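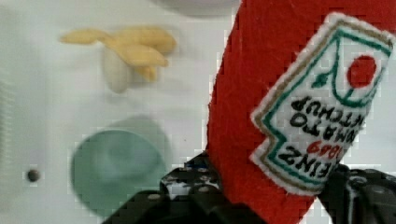

If you've got little kids and you've driven down Harkalov Street lately, you've probably noticed the brown paper has finally come off the windows of the old Diekmann shoe store. The Fliller Toy Library is moving in! I stopped by at 9 a.m. to have a look, and I ended up staying until lunch.

For anyone who hasn't used it, the toy library works just like the book kind. You get a card, you take home a bag of toys, and you bring them back three weeks later (or five weeks later, if you're me). It's been squeezed into the back of the Drullier Community Center for years, in a room so tight that you had to park your stroller in the hall and hope. The new place is 3000 square feet, all on one floor, with a ramp at the front and a bathroom that a grown-up and two kids can fit into at the same time.

Conceição Calado runs the place, and she was up a ladder when I got there, arguing with a light fixture. She told me 570 families have cards now, and the collection is up to almost 2000 toys. Puzzles and train track used to be the big draw. These days it's pretend food and kitchen stuff, and she can't keep it on the shelf.

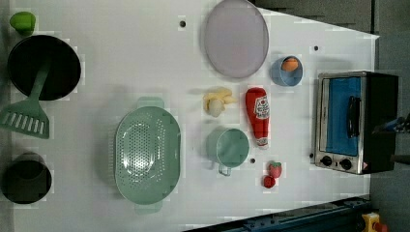

Play kitchen pieces, with the mint green colander at center left.

"I had a dad ask me if he could reserve a frying pan," she said. "I put him on the list. There was already a list!"

I can believe it. My youngest has been serving me soup since April and I've had to finish every bowl. Calado figures it's the one kind of toy where a two-year-old and a six-year-old can both be busy without anybody crying, and she'd like to put out more of it, along with dress-up clothes and some big floor blocks that never fit in the old room.
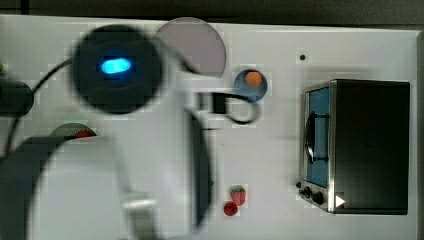
A robot arm in motion over the white tabletop, blue light showing.

Now for the part people keep emailing me about, which is money. The yearly card goes from free to $12 in June. If that's a stretch for you, tell the front desk and they'll waive it, no forms. The rent on the Harkalov Street space is covered for the first two years by the city's small grants fund, and after that the library has to find its own way. Calado didn't pretend she wasn't worried about that. She's hoping birthday party rentals on weekends will help, and the party room has space for 90 people, though I get tired just typing that number.

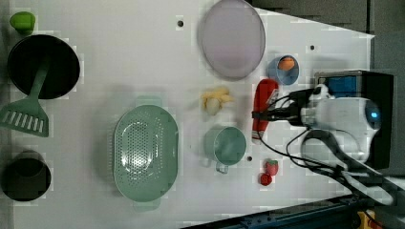 The green spatula resting on the pan, upper left.

Parking is the other thing. There are a few spots behind the building, shared with the dry cleaner, and the street meters are free before 10. The number 4 bus stops across from the door. Returns still go to the community center until the end of the month, so please don't leave bags on the new doorstep. Somebody already did and it rained.

Doors open the first week of June. Hours will be 9 to 4, with one late evening still to be picked, and you can vote for which one on a sheet at the desk.

Comments (4)

marnie_k
Does my old card still work or do I need a new one?

Tobin's Mom
Old ones are fine, I asked. They just put a sticker on it.

rdelvecchio
Bought my first work boots at Diekmann's. Glad it's not going to be another phone store.

pudge44
Please pick an evening that isn't swim lessons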